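Learning from Examples > Part Two > Chapter 6: Where the Examples Come From

Print this chapter | E-mail this page

CHAPTER 6
Where the Examples Come From

Most books on robot learning get to the data in a footnote. You are told that a policy was trained on so many demonstrations, and then the author hurries on to the network, the loss curve and the table of results. I think this is the wrong way around. If you don't know how the examples were gathered, you have very little idea what the results mean, and you should be slow to believe them.

Take pouring. It looks like a good first task: cheap props, an obvious goal, and something everyone has done since childhood. Colored liquid in clear plastic makes the level easy to see. Two arms can share the job. A person who has never read a paper on the subject can look at a recording and have an opinion on it. 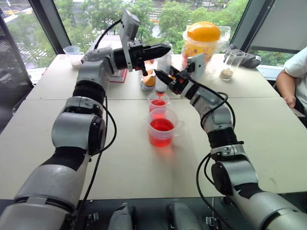 The trouble starts when somebody has to say what counts as one example. At the Stundale lab, where I spent part of a September, an episode began when the operator pressed a pedal and ended when the operator pressed it again. That sounds tidy. In practice one operator pressed early, so that every episode opened with a long stretch of arms doing nothing, and another pressed late and lost the reach. Both sets went into the same folder under the same task name. The project, called Prastside, listed 2,584 episodes in its summary. I have no reason to doubt the number. I do doubt that it was 2,584 of the same thing.

The next problem is what the examples show. A wrist camera travels with the hand, so it gives the learner close views that a fixed camera may miss. It also gives the learner the clutter. Cups, bags, tools and whatever was left over from the last task all get recorded along with the liquid, and a model has no way of knowing which of them matter. If a syringe always lies on the table when the pouring goes well, the syringe is evidence as far as the model can tell. Moving the props between episodes helps, but people are poor at moving things at random. They have favorite spots – usually the ones the arm reaches easily. 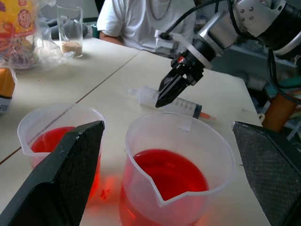
Do more examples fix this?

Only if they differ in the ways that matter. Another 60 episodes from the same operator, with the same cups in the same places, mostly teach the model more about that operator. A smaller set with changed heights, fill levels and starting poses will often be worth more, though it is slower and duller to collect.

There is also the matter of failures. Labs tend to throw them out. A spill is deleted, the table is wiped, and the operator goes again. What remains is a record of pouring in which nothing ever goes wrong, and a model trained on it has never seen how to recover. At Hunedville they kept everything and asked two reviewers to mark each episode good or bad. The reviewers agreed on 83 percent of them. I was told this as good news.

Clear and frosted plastic adds its own headaches. Edges vanish, markings can read backward through the wall of a container, and a depth sensor may report the table behind in place of the cup. None of this shows up in an episode count. 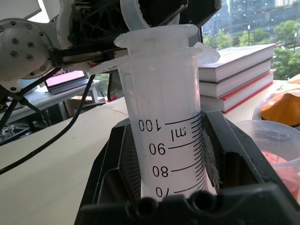 Reinhold Voß thinks I am too hard on all this. His view, put to me in a long letter about the draft of this chapter, is that messy examples are the only kind there are, and that a learner raised on spotless ones would fall over in the first real kitchen. "You want the operators to behave like instruments," he wrote, "and then you complain that the data has no life in it."

He has a point, and I have softened two paragraphs on account of it. But mess that is written down and mess that is merely present are different things. The Cruickshank collection, which we turn to in Section 6.2, came with operator notes for every session, and the notes are more use to me than the video. Before reading on, find a published set of demonstrations and try to learn from its documentation who held the controls, when they stopped, and what they threw away.

6.1 What Is an Episode?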